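Matico Cell 2, Sweeping Station: Progress Report to Plakex
Prepared by Kwok-wai Tang, 2020-06-30

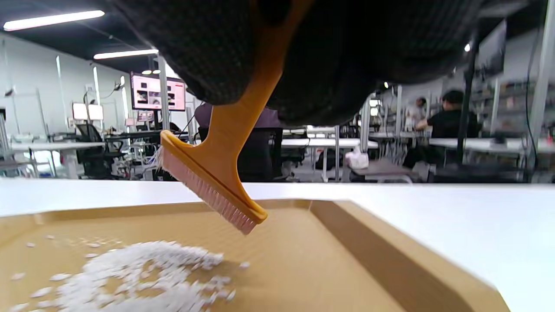
Figure 1. Brush over the tray, white granules at lower left.

Setup. The tray position is now fixed on the tabletop, and the brush approach height was reset after the bristles dragged on the tray floor. The gripper pads were replaced once, at cycle 40. Handle slip has stayed under 9 mm.

Upkeep. Pads are wiped and the jaw screws checked every 16 hours of running. Wrist camera calibration takes up to 10 minutes and is repeated after any pad change.

Open items. The spare jaw set from Rey has not arrived. Brush wear limits are still to be set; a draft is due in August.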